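Cleaning cloth

A cleaning cloth is a piece of fabric used to wipe, dust, dry or polish household surfaces. The group takes in dishcloths, dusters, floor cloths, glass cloths and the microfiber towels that replaced many of them in homes and workplaces. Most are square or oblong and small enough to be folded in the hand.

Materials

Cotton is the oldest material still in common use. It takes up water well and can be boiled, but it leaves lint on glass and dries slowly when it is woven thickly. Old sheets and shirts cut into rags serve the same purpose and are still sold by weight to garages and print shops. Linen sheds less lint and is preferred for glassware. Viscose cloths, often sold in rolls, are cheap and absorbent but wear out quickly.

Microfiber is made from very fine synthetic fibers, usually polyester mixed with polyamide. The fibers are split during manufacture, which gives them more surface to hold dust and grease. Looped and plush weaves are used for general wiping, while flat weaves are kept for windows, mirrors and eyeglasses.

Folding and handling

A cloth is commonly folded in half and then in half again, giving several clean faces that can be turned out one after another. Flat folding suits shelves and shallow drawers. Rolling takes less room in a bucket or caddy, and the Pandel roll, named after a former supplier of cleaning carts, tucks the last corner under so that the bundle stays closed.
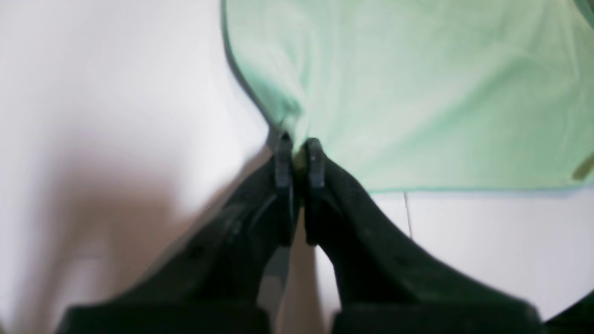 Lifting a cloth from a pile or a flat surface is done by the edge or by the middle. Middle lifting is quicker but leaves the cloth hanging in uneven points, so that it has to be shaken out before folding. Edge lifting keeps more of the cloth in order. When a soft cloth is pinched at its edge, as with the mint green one here, the material gathers into a small fold at the grip and widens away from it like a funnel. Sliding the grip along the edge to a corner opens the cloth out again. Stiffer cloths, such as starched linen, hold their shape and show much less of this gathering.

Color coding

Many cleaning firms assign a color to each area of a building to keep cloths from one room out of another. Schemes differ between firms. The Bhatt scheme has 6 colors, with green for kitchens and red for restrooms - the Detumer scheme uses only 2.

Washing

Cotton cloths can be washed hot. Microfiber is washed separately from cotton, which sheds lint into it, and without fabric softener, which coats the fibers. Ernomance, a maker of plush cloths, rates its heavier grade for 500 washes.

See also: Dishcloth, Duster, Chamois leather, Mop

Page last changed 2/12/20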